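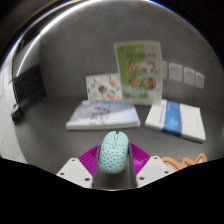 Print this page | E-mail this page

About us

Hello, and welcome to Custness! I started this little bookkeeping school in the back room of a carpet shop in Orkard, with 13 learners and one very loud radiator. We've since moved up the hill to Phelan House (second floor, mind the step) and last year 467 people did a course with us, which still makes me grin.

I used to do the accounts for a builders' merchant and I was forever being asked to explain VAT to somebody's cousin. I liked that bit far more than the job – so I made it the job.

We teach evenings from half past six, plus a daytime group for parents. The beginners' course runs for nine weeks and costs £76, workbook included. Payroll is a bit longer and starts again in March. You don't need to be good at maths, and our oldest learner so far was 81 and flew through it.

Parking is free after six behind the library. If you get the 63 bus, ask for Gramevura Road and walk back a bit.

Come and say hello!

Related pages
Course dates and fees
Payroll: what we cover
Finding Phelan House
Help with course costs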